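### 4.3 Setting the grip on soft packets

The Turitz notes say the fingers "adapt to any household item". Treat that as a hope. Ours let go of thin plastic bags until we redid the stop, so do this section before you log any runs.

1. Unplug the Mendano board and close the fingers by hand. The rubber pads should meet along their length, with no gap at the tips.
2. Nip up the screw near the top of each finger. Stop when it bites - the heads round off easily.
3. Power up and set the closing limit to 432. The printed sheet says 463, and on our build that crushes cardboard.
4. Grip a bag of cotton swabs across its middle, lift it clear of the desk and hold.

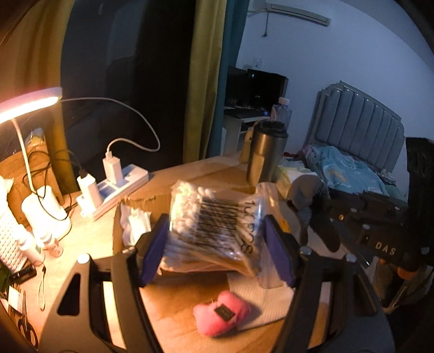 5. If the bag creeps, raise the limit in small steps. Don't go past 463, whatever the Orkstead forum tells you.
6. Save the value and repeat step 4 with something stiffer.

**Caution:** keep your own fingers out while the board is live. The soft stop is software only.

**Note:** Robles rates the pads for 1000 grips. We wipe ours every 200 and don't believe the rest.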